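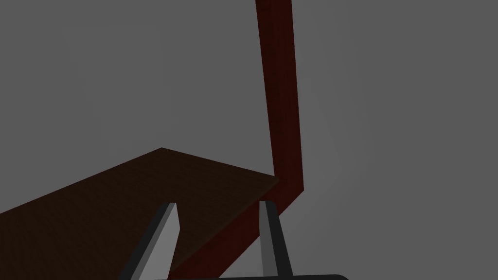

I've been putting off writing this up for weeks, partly from laziness and partly from wanting one more round of runs before I opened my mouth. Well, it's Sunday, May 17, 2026, the coffee is made, and the runs are finished. So let's talk about fingers.

If you're new: I mess around with robot manipulation in simulation in my spare time, on a desktop that lives under my desk and keeps my feet warm. For a long while I used a single gripper for everything, the plain parallel one that ships with Plurnatar. It's two gray prisms on a dark palm, no texture, no fuss. It loads fast and the contact solver loves it. Then Fatos Atanasov sent me his model of the Wurnov gripper (which has a lot more going on in the geometry) and said I should stop being lazy and compare them properly.

So I did! I spent most of my evenings on it, and I ended up with 2,711 logged attempts split between the two grippers. Don't be too impressed, most of those ran overnight while I was asleep.

**The plain one first.** From the wrist camera it's a joy to work with. You get two clean fingers sticking up into the view with a wide gap, and you can see what you're closing on right through the middle. I used it a lot around furniture – square posts, rails, the awkward corners where two pieces of wood meet at a funny angle – and the edges of the fingers are so crisp that lining up by eye is easy. My teleop on those was better than I deserve.

What it's bad at is getting into that kind of corner once you're close. The fingers are tall and stiff, and if you come in a few degrees off, one tip bumps the rail before the other gets anywhere near the post. Then the arm pushes, the wrist twists, and you get that horrible shiver that means the solver is having a bad day. I turned the friction up and down for an entire evening. No difference. What helped was capping the closing speed, and I should have tried that first.

**The fancy one.** More parts, more contact pairs, slower to simulate. I lost 10 frames per second just by loading it, and I did swear a little. But it closes so nicely. Even when I came in crooked, the grip tended to settle instead of fighting me. My success rate on thin posts went up enough that I stopped checking the plots every five minutes.

The trouble is seeing past it. When I run with the head camera only, on the two-armed body, the gripper nearest the camera takes up a big chunk of the view, and it's always sitting on top of the thing I care about. Driving toward a doorway is the worst. You want the edge of the opening, and you get a big dark lump of hardware.
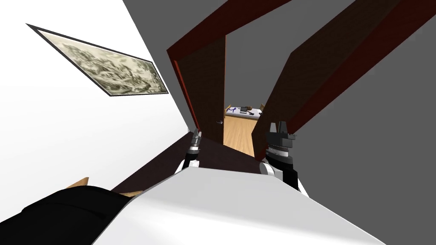 *Lining up on the doorway, head view. The right gripper is in front of the right side of the opening.*

I ended up tucking the right arm lower before moving between rooms, and that mostly fixed it. Fatos thinks I should move the camera instead. He may be right, but every time I touch the camera mount I have to redo the calibration file, and I'd rather eat the keyboard.

A quick word on controllers, as a couple of you asked. I tried Primia's default impedance controller and then the Delić one, same gains as close as I could match them. For free-space moves I couldn't tell them apart. In contact, Delić was softer and a bit slow to let go, so the fingers would open and the arm would still be leaning on the wood. Primia let go cleanly but chattered on hard corners. I stuck with Primia and a low-pass filter on the force signal. If somebody has a good set of Delić gains for stiff contact, please send them over!

Where I've landed for now:

- Plain gripper for collecting wrist-camera runs and anything I'm steering by hand.
- Fatos's model for thin posts and sloppy approaches, with the arm tucked when moving.
- Closing speed capped on both.

I also want to try shorter fingers on the plain one, same palm, just chopped down. It's a tiny edit to the model file and I have no excuse. The config files for both setups need a cleanup before I share them (there are comments in there I wrote at 2 in the morning), but I'll get them posted by August. Poke me if I don't.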